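철망 선반과 노란 바구니: 공유 주방 과일 자리 만들기
생활공간디자인 수업 학기 프로젝트 최종 보고서
작성: Hoi-yan Tu / 조원: Naomi Laizer, Kimutai Mosoti, Chepkoech Langat
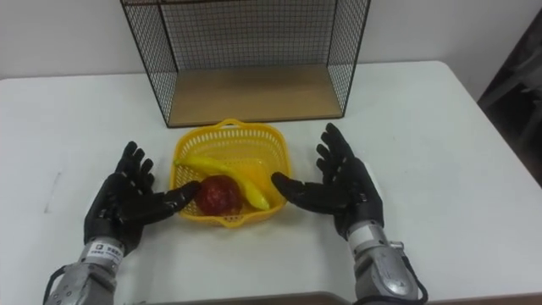

그림 1. 흰 탁자 위의 철망 선반과 노란 바구니. 바구니 안에는 바나나와 검붉은 과일이 담겨 있다.

1. 시작하며

우리 조가 과일 두는 자리를 학기 프로젝트 주제로 잡겠다고 했을 때 수업 시간에 웃음이 조금 나왔던 것을 기억합니다. 다른 조들은 현관 전체를 바꾸거나 세탁실 동선을 새로 짜겠다고 하는데 우리는 바나나를 어디에 둘까를 한 학기 동안 고민하겠다고 했으니 그럴 만도 했습니다. 그래도 우리 네 사람은 이 주제가 꽤 마음에 들었습니다. 넷 다 같은 기숙사 건물에 살고 같은 층의 공유 주방을 쓰고 있어서, 그 주방에서 과일이 어떤 대접을 받는지 너무나 잘 알고 있었거든요.

우리 층 주방에서 과일은 대체로 세 군데에 있었습니다. 냉장고 위, 전자레인지 옆, 그리고 누군가의 비닐봉지 속입니다. 냉장고 위에 올려 둔 것은 키가 작은 사람에게는 없는 것이나 마찬가지였고(저도 여기에 해당합니다), 전자레인지 옆에 둔 것은 더운 바람을 맞아 금방 물러졌습니다. 비닐봉지 속에 든 것은 봉지를 묶은 사람이 잊어버리면 그대로 끝이었습니다. 9월 내내 주방에서 풍기던 달큰한 냄새의 정체가 봉지 속 바나나였다는 사실을 알게 된 날, Naomi가 그 봉지를 들고 제 방문을 두드리면서 우리 이걸로 하자고 했습니다. 이 프로젝트는 그렇게 시작되었습니다.

처음 세운 목표는 소박했습니다. 주방을 쓰는 사람이 들어오자마자 과일이 보일 것, 과일이 숨을 쉴 것, 그리고 탁자를 닦을 때 한 손으로 치울 수 있을 것. 나중에 여기에 조건이 몇 가지 더 붙기는 했지만 마지막까지 이 세 가지를 기준으로 삼았습니다.

2. 주방 살펴보기

설계에 들어가기 전에 두 주 동안 주방을 관찰했습니다. 관찰이라고 하면 거창하지만, 밥을 먹으러 갈 때마다 공책에 과일이 어디에 있는지 적고 혹시 누가 만지거나 옮기면 그것도 적는 방식이었습니다. 공책은 싱크대 옆 서랍에 넣어 두고 네 명이 돌아가며 썼는데, 글씨체가 제각각이라 나중에 정리할 때 Kimutai의 글씨를 읽느라 한참 애를 먹었습니다. (본인도 못 읽는 부분이 있었습니다.)

관찰 기록은 모두 100건입니다. 다 옮겨 적으면 너무 길어지니 설계에 영향을 준 내용만 적겠습니다.

첫째로 눈에 띈 것은 사람들이 과일을 찾아서 먹지 않는다는 점이었습니다. 물을 마시러 왔다가, 라면 물이 끓기를 기다리다가 눈앞에 있으면 집어 갑니다. 그러니 과일 자리는 사람이 서서 기다리는 곳 가까이에 있어야 했습니다. 우리 주방에서 그런 곳은 벽 쪽 탁자였습니다. 밥을 먹을 때도 쓰고 장을 봐 와서 짐을 풀 때도 쓰는 탁자인데, 벽 쪽 절반은 손이 잘 안 가서 영수증이나 빈 병이 쌓이기 일쑤였습니다.

또 하나는 다들 과일을 섞어 둔다는 점이었습니다. 한 그릇에 사과와 바나나와 감귤을 전부 넣어 두니 밑에 깔린 것은 안 보이고, 무거운 것이 무른 것을 누르고 있었습니다. Chepkoech는 어릴 때 할머니 댁에서 바나나를 늘 다른 과일과 떨어뜨려 놓았다고 했고, 저희 집에서도 바나나는 따로 걸어 두었습니다. 사과와 바나나를 가까이 두면 바나나가 더 빨리 익는다는 이야기는 조원 모두 어디선가 들어 본 적이 있었습니다. 다만 이번 프로젝트에서는 이것을 실험으로 확인하지 않았습니다. 그릇을 두 개 놓을 자리가 없을 때는 어차피 같이 담게 되기 때문에, 같이 담되 적게 담자는 쪽으로 방향을 잡았습니다.

마지막으로 그릇의 주인 문제가 있었습니다. 원래 있던 과일 그릇은 도자기로 된 깊은 것이었는데, 누군가 기숙사를 나가면서 두고 간 물건이라 깨질까 봐 다들 조심스러워했습니다. 탁자를 닦을 때도 그릇은 그대로 두고 둘레만 닦았습니다. 그릇을 들어 보면 밑에 동그란 자국이 남아 있었습니다. 이 자국을 보고 나서 한 손으로 치울 수 있을 것이라는 조건을 목표에 넣었습니다.

3. 재료를 고르기까지

제일 오래 걸린 것이 이 단계입니다. 솔직히 말씀드리면 설계보다 물건을 고르면서 의논하던 시간이 훨씬 길었습니다.

3.1 바구니

바구니 후보는 넷이었습니다. 등나무 바구니, 철사로 엮은 둥근 그릇, 나무 쟁반, 그리고 지금 쓰고 있는 노란 플라스틱 바구니입니다.

등나무 바구니는 보기에는 가장 예뻤고 Naomi가 많이 밀었습니다. 그런데 포도를 한 번 담았다가 즙이 틈새로 스며든 뒤로는 아무리 닦아도 개운하지가 않았습니다. 철사 그릇은 바람이 잘 통하지만 무른 과일에 철사 자국이 남았고, 나무 쟁반은 턱이 낮아서 귤이 자꾸 굴러 나갔습니다. Kimutai가 굴러가는 귤을 발로 막은 적도 있는데 그 귤은 결국 Kimutai가 먹었습니다.

노란 바구니는 Temba 생활용품점에서 샀습니다. 학교 후문 쪽에 있는 작은 가게이고, 주인인 Erasto Temba 씨가 우리 이야기를 듣고는 창고에서 이런저런 바구니를 있는 대로 꺼내다 보여 주셨습니다. 우리가 고른 것은 모서리가 둥근 네모난 바구니로, 옆면에 작은 네모 구멍이 나 있고 테두리에 작은 고리 손잡이가 올라와 있습니다. 물로 헹궈서 엎어 두면 그만이고 가벼워서 한 손으로 들 수 있습니다. 무엇보다 색이 좋았습니다. 우리 주방은 벽도 희고 탁자도 희어서 그 위에 노란색이 하나 올라가니 문을 열었을 때 눈이 저절로 그리로 갔습니다! 과일이 보여야 한다는 첫 번째 조건이 바구니 색깔 하나로 반쯤 해결된 셈이라 다들 무척 기뻐했습니다.

다만 Chepkoech는 처음에 노란 바구니에 노란 바나나를 담으면 바나나가 묻히지 않겠느냐고 걱정했습니다. 써 보니 붉은 과일이 옆에 하나만 있어도 괜찮았습니다. 그림 1처럼 바나나를 대각선으로 눕히고 그 앞쪽 왼편에 둥근 과일을 살짝 걸치게 두는 방식을 우리끼리는 기본 담기라고 불렀습니다. 바나나가 바구니를 가로지르니 양옆에 빈 곳이 생기고, 거기에 작은 과일을 더 놓을 수 있습니다.

3.2 철망 선반

탁자 위에 바구니만 놓고 한 주를 지내 보니 금세 문제가 생겼습니다. 바구니가 밀려다니는 것입니다. 노트북을 펴는 사람이 왼쪽으로 밀고, 도마를 놓는 사람이 오른쪽으로 밀고, 저녁이 되면 탁자 끝에 가 있었습니다. 과일의 주소가 필요하다고 Kimutai가 말했는데 이 표현이 마음에 들어서 중간 발표 제목으로 썼습니다.

그래서 탁자 안쪽에 검은 철망 선반을 세우기로 했습니다. 가는 금속 격자판을 양옆과 뒤에 대고 앞은 완전히 터 둔 모양입니다. 바닥에는 밝은색 나무판을 깔았습니다. 처음에는 바닥도 철망으로 하려고 했는데, 작은 병이나 컵을 올리면 기우뚱해서 나무판으로 바꾸었습니다. 격자판은 Anell, 나무판은 Fenau에서 주문했습니다. 두 군데에서 따로 주문하는 바람에 첫 번째 나무판이 폭이 안 맞아 다시 사야 했던 것은 저의 실수입니다. 치수를 잴 때 테두리 두께를 빼먹었습니다. 이 보고서를 읽는 다음 학기 분들은 꼭 테두리 안쪽 치수를 재시기 바랍니다.

앞을 터 둔 것에 대해서는 지도해 주신 분께서도 문을 달면 깔끔하지 않겠느냐고 물으셨습니다. 우리도 잠깐 생각해 보았지만 문이 있으면 닫아 두게 되고, 닫아 두면 비닐봉지와 크게 다르지 않을 것 같았습니다. 철망은 뒤의 벽이 비쳐 보여서 흰 벽 앞에 세워도 답답하지 않습니다. 까만 선이 얇게 그어진 정도로 느껴집니다.

4. 배치

선반은 탁자의 벽 쪽 가운데에 놓고, 바구니는 그 바로 앞 탁자 면에 두는 것을 낮 배치로 정했습니다. 바구니를 선반 안에 넣지 않고 앞에 두는 것이 이상해 보일 수 있는데, 여기에는 긴 사연이 있습니다.

처음에는 당연히 선반 안에 넣었습니다. 그런데 안쪽에 넣으면 허리를 숙이거나 팔을 뻗어야 하고, 그 작은 차이 때문에 손이 덜 갔습니다. 그래서 바구니를 앞으로 꺼내고 손잡이 고리가 나무판 앞턱 가까이에 오도록 맞추었더니 놓는 위치가 분명해졌습니다. 아무나 와서 놓아도 비슷한 자리에 놓입니다. 자를 대거나 테이프를 붙이지 않아도 되는 것이 우리는 참 좋았습니다. 밤에 탁자를 닦을 때는 바구니를 들어 선반의 나무판 위로 올리고, 탁자를 다 닦은 뒤 아침에 먼저 나온 사람이 다시 앞으로 꺼냅니다.

탁자는 새로 칠하지 않고 그대로 썼습니다. 군데군데 쓸린 흔적이 있고 왼쪽에는 흐린 회색 얼룩도 하나 있습니다. Naomi가 베이킹소다로 문질러 보았지만 지워지지 않았고, 나중에는 정이 들었다며 내버려 두자고 했습니다. 저도 같은 생각입니다.

5. 써 보기

10월 한 달 동안 공유 주방에서 낮 배치와 밤 배치를 번갈아 가며 썼습니다. 냉장고 문에 종이를 붙여 의견을 적어 달라고 부탁했고 11명이 적어 주었습니다. 생각보다 다들 성의 있게 써 주셔서 읽는 재미가 있었습니다. 몇 가지를 옮깁니다.

"아침에 바나나가 보여서 먹고 나감. 원래는 안 먹고 나감."
"바구니가 가벼워서 좋은데 수박은 어떻게 하나요."
"선반 위에 컵 올려도 되나요? 이미 올렸습니다."
"사과 좀 더 사다 주세요."

과일을 우리가 사다 놓는 것으로 아는 분들이 계셨던 모양입니다. 실제로 첫 주에는 우리가 채워 넣었고, 그다음부터는 각자 나누고 싶은 과일을 넣는 것으로 했습니다. 나눌 과일과 자기 과일이 섞일까 봐 걱정했는데, 바구니에 든 것은 누구나 먹어도 된다고 적어 두니 큰 말썽은 없었습니다. 감 한 개의 주인을 두고 저녁 식탁에서 이야기가 길어진 적이 한 번 있었을 뿐입니다.

과일은 바구니 하나에 최대 2개까지만 큰 것을 담기로 했습니다. 큰 것이라 함은 바나나, 사과, 배 정도를 말하고 귤이나 자두는 따로 치지 않았습니다. 좀 적다는 의견도 있었지만 이렇게 하니 밑에 깔리는 과일이 없어서 바구니를 한 번만 들여다봐도 상한 것이 있는지 알 수 있었습니다. 다 먹으면 다시 채우면 됩니다. 관찰 공책에 따르면 이 규칙을 제일 많이 어긴 사람은 저였습니다. 장을 보고 오면 저도 모르게 가득 쌓고 싶어집니다.

청소도 한결 쉬워졌습니다. 바구니를 옮기고 나면 탁자 앞쪽이 전부 비어서 행주질을 길게 할 수 있습니다. 철망은 먼지가 앉기는 하는데 마른 솔로 쓸면 떨어집니다. 나무판은 물걸레로 닦은 뒤 꼭 세워서 말렸습니다. 한 번은 젖은 채로 두었다가 가장자리가 조금 들뜬 적이 있습니다.

6. 비용

과 학생회에서 받은 활동비 안에서 해결했고, 남은 돈은 2842원입니다. 이 돈으로는 귤을 사서 마지막 모임 때 나누어 먹었습니다. 폭이 안 맞았던 나무판은 Kimutai가 자기 방에서 받침으로 쓰고 있습니다.

Nosov에서 나온 조립식 선반도 비교해 보았지만 탁자 위에 올리기에는 깊이가 너무 깊었습니다. 바닥에 세우는 용도로는 괜찮을 것 같아서 참고로 적어 둡니다.

7. 아쉬운 점

여름 과일을 다루지 못한 것이 가장 아쉽습니다. 이번 학기는 가을이어서 사과와 바나나와 귤이 대부분이었고, 복숭아처럼 조금만 눌려도 멍드는 과일은 시험해 볼 기회가 없었습니다. 바구니 바닥에 천을 한 장 까는 방법을 Chepkoech가 그려 두었으니 관심 있는 분은 연락 주시면 도면을 드리겠습니다.

철망 벽의 쓰임도 더 생각해 볼 만합니다. 고리를 걸면 바나나를 매달 수 있을 텐데, 적당한 고리를 찾지 못한 채 학기가 끝나 가고 있습니다. Erasto Temba 씨가 창고를 한 번 더 뒤져 보겠다고 하셨습니다.

8. 고마운 분들

한 달 동안 공유 주방에서 우리의 잔소리를 견뎌 준 같은 층 식구들에게 감사드립니다. 바구니를 고르는 데 오후를 통째로 내주신 Erasto Temba 씨, 중간 발표 때 과일 이야기를 끝까지 들어 준 수업 친구들에게도 감사드립니다. 선반과 바구니는 학기가 끝난 뒤에도 주방에 두기로 했고, 나무판 말리는 당번은 당분간 제가 맡습니다.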